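How a Robot Learns to Pull a Plug

Have you ever pulled a plug out of a power strip? You probably did it without thinking. One hand held the strip still, the other hand wiggled the plug, and out it came. The whole thing was over before you could count to three.

Now imagine you had to explain that job to somebody who has never had hands. How hard should they squeeze? Where should they put their fingers? What should the other hand be doing all that time? That is the puzzle the students in the Tikano Robot Club have been working on since May, and it is a much bigger puzzle than it sounds.

What the club does

The Tikano club is a group of students who meet after school, at four o'clock, and stay until somebody's stomach starts to growl. Some of them like building things, some like writing computer programs, and a few joined because a friend did and then found they couldn't stop coming. (That happens a lot with robots!)

Every year the club picks one project. Last year it was a little cart that carried library books down the hallway and bumped into almost everything on the way. This year they wanted to teach a robot to do small jobs at a table, the kind of jobs that need two hands. They named the project Losov, which doesn't mean anything at all. They just liked how it sounded, and by the time anyone thought of a better name it was already painted on the toolbox.

Teaching by showing

There are two ways to tell a robot what to do. The first way is to write down every tiny move, like a very long and very bossy recipe. Move left a little. Go down a little. Close your fingers. Stop! This works nicely when everything is always in the same spot, but if you slide the power strip over even a bit, the poor robot closes its fingers on nothing but air.

The second way is to show it. You do the job yourself, over and over, and a computer keeps a record of how you moved. Then a program studies all those tries and looks for what they have in common. It is a lot like how you learned to tie your shoes. You probably didn't read a book about it. You watched somebody's fingers, you tried it, you made a terrible knot, and you watched again.

The Losov team chose the second way. There was one problem, though. A person has five fingers on each hand, and the robot they are teaching has only two big pinching ones. If you show the robot a trick that needs your thumb and your pinky at the same time, it won't be able to copy you.

So the students don't use their bare hands. They hold a gripper in each hand, and the grippers do the touching. A gripper is a tool that opens and closes, a bit like salad tongs or the claw in one of those prize machines at the fair. When you work with grippers, you can only do what the robot could do, and that makes your lesson a fair one.
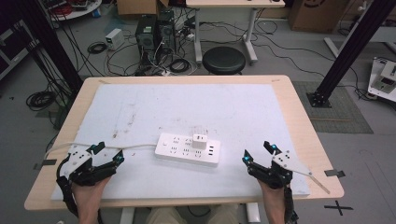
A day at the power strip

The strip sits on a big white foam board on top of the table, with a small white plug adapter standing in it near one end, close to the USB ports. The board has picked up plenty of smudges and stains, as a well-used work surface does. The person doing the showing brings a gripper to each side and gets ready.

One gripper has the job of holding the strip down. The other has the job of pulling. If you forget about the first one, the whole strip comes up with the plug, and then you have a power strip dangling in the air and a lot of giggling friends. Every student in the club has done this at least once. They save those tries in a separate folder, which is called "Oops."

After each try, everything goes back for the next one. The strip gets turned a little, or moved closer, or the adapter goes into a different socket. You might think the students would want to do it exactly the same way each time, but a robot that has seen only one kind of try gets confused very easily. Small changes help it learn what really matters.

How many tries does it take?

More than you would like! The club's goal for this year is 1,000 tries. Nobody could do all of those in one afternoon, so the students take turns, and each turn lasts until the person's arms feel tired. Holding your hands out in front of you sounds easy until you have been doing it for a while. (Go ahead and test it while somebody reads you the rest of this page.)

The students who aren't holding the grippers have jobs too. One watches the computer to make sure each try is being saved. Another sets up the strip and calls out "Ready!" in a loud voice, and whoever gets that job usually calls it out much louder than necessary.

The friendly contest

In spring the Tikano club will meet two other clubs, Damgaard and Rosberg, for a robot day. Each club's robot gets 5 turns to do a job at the table, and the judges give points for finishing the job, for being gentle, and for not knocking anything onto the floor. Damgaard is teaching its robot to fold a washcloth. Rosberg is stacking cups, and they are said to be very good at it.

Try it at home

You can find out what it feels like to have robot hands. Please don't use a real power strip or anything that plugs into the wall! Use these things instead:

2 pairs of kitchen tongs
A marker with a cap that fits snugly
A friend to watch

Lay the marker on the table. Pick up one pair of tongs in each hand, and try to take the cap off without letting your fingers touch the marker. Then try to put it back on, which is quite a bit harder. Let your friend have a turn, and watch what they do with the hand that isn't pulling. Did they hold the marker the same way you did? When you have both had a few turns, try it again with the marker pointing the other way.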